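Rolling Towels So They Stay Rolled

If your linen cupboard is anything like mine was, you open the door and something soft lands on your feet. I put up with it for years before I sat down one wet afternoon in June and taught myself to roll. A plain cream terry towel on a white table is what I'd suggest you practise on, and don't fret if your first few come out a bit lumpy, with ridges along the roll.

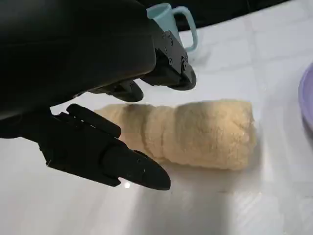 Before you start

Clear yourself a proper flat surface. I know plenty of people do their folding on the bed (I did too, with the telly going), but a mattress gives under your hands and the towel wanders off sideways while you're trying to keep the edges together. A table or a clean kitchen bench is far better. Give it a wipe first and let it dry, as terry picks up every crumb in the house.

Make sure the towels are bone dry as well. A thick one can feel lovely and dry on the outside when it comes in off the line and still be damp along the hems, and once it's rolled up tight that dampness has nowhere to go. I hang mine over the backs of the kitchen chairs for another hour if I'm in any doubt at all.

The basic roll

Lay the towel out flat with the care label facing up and give it a good smooth with your palms, working from the middle outwards. Fold it in half lengthways, then bring the long edges in again so you've got a strip about as wide as your shelf is deep. Bath sheets may want one more fold than hand towels.

Now start at one short end. Make the first turn small and firm, smaller than you think it needs to be, and keep your thumbs tucked underneath while your fingers do the pulling back. Roll away from yourself or towards yourself, whichever feels natural - I've tried both and I still go back to towards. Every couple of turns, stop and tap the two ends with your palms to bring them level again.

When you reach the end, tuck the last edge under and let the towel's own weight sit on it.

If it comes out lumpy

Nine times out of ten the folds were uneven before you began. Unroll it, smooth it out and have another go. Very fluffy towels will always bulge a little between the creases, and I've grown rather fond of them that way. A quick squeeze along the length with both hands, as if you were shaping a loaf before it goes in the tin, will settle the worst of it.

If the towel keeps springing open, your first turn was too loose. You can also fold one corner over at the start to make a diagonal edge, then tuck the point that's left at the end into the roll. That's the way to go for anything travelling in a beach bag or the boot of the car.

Stacking them on the shelf

I keep 4 rolls along the bottom row and build up from there, each new one sitting in the dip between two others. On a slippery painted shelf the bottom row likes to creep outwards, so put a basket or a couple of heavy books at either end. My own baskets are the square Sulline ones, and they've been dragged in and out for 7 years now with only one handle gone.

Turn the blunt, fuzzy ends to the wall if they bother you, or face them out if you'd like to see at a glance which towel is which. Freshly washed ones go to the back or the bottom. Otherwise you'll use the same two towels all year while the rest sit there going stale, and you'll wonder why your favourite colour has faded and the others haven't.

Keeping them fluffy

Go easy on the fabric softener, as it coats the loops and the towel stops drinking up water the way it should. Give each one a hard shake before it goes on the line and another when it comes off - two or three good cracks, the sort that frighten the dog. And don't cram the machine. Towels need room to tumble about, and a half load of them does better than a full one.

For guests, I leave a rolled bath towel at the foot of the bed with a face washer tucked on top. It takes up hardly any space, and it's easy to carry down the hall with a toilet bag in the other hand.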